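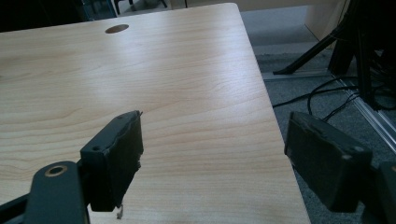 Caruso Hand-Held Gripper: Ordering and Budget Page

The Caruso is a two-finger gripper held and worked by hand, sold for recording manipulation tasks without an arm. Fingers, pads and linkage parts are sold separately and can be changed with a hex key.

What is in the base kit
Gripper body with linkage, one pair of fingers, one pair of fitted pads, camera bracket, hex keys, printed setup sheet. The camera is not included.

Price
Base kit: $758
Replacement pads, per pair: $14
Replacement fingers, per pair, pads fitted: $133
Linkage arm with bushing: $26

Prices are per item and do not include shipping or sales tax. Schools and nonprofit labs can request a quote with net terms.

Planning for pads
Pads are a wear item and are not covered by the warranty. Change them when the edge starts to fray or when material lifts away from the finger. A frayed edge can catch on thin items such as paper and cloth, and a loose scrap can end up between the pad and the object. Worn pads also change how far the fingers must close, so log each pad change with your recordings.

For one gripper in daily use we suggest ordering four spare pairs with the kit. Gritty or sharp-edged objects will use them up faster. Pads ship flat and keep well in a drawer. Replace both sides together.

Planning for the work area
You need a steady table with a clear top and room to walk along at least one side. Matte surfaces are easier to record on than glossy ones. If overhead lights leave a bright patch on the table, move the table or switch off the nearest fixture before buying extra lamps. Keep power and data cables off the walking path. Floor cable covers, stands and rail are not sold on this page and should have their own line in your budget.

Two units or one
Most first orders are for one gripper. If two people will record in the same room, buy a second full kit. A spare set of fingers does not replace one, and swapping tools between people slows down both.

Lead time
Base kits are built to order at Fadville. Pads and linkage arms ship from stock. Orders for the July build close when the slots are filled.

Contact
Quotes and purchase orders: Shalini Bhatt, Forbridge sales desk
Parts and fitting questions: Manju Chauhan, Forbridge service

Prices last updated May 7, 2025.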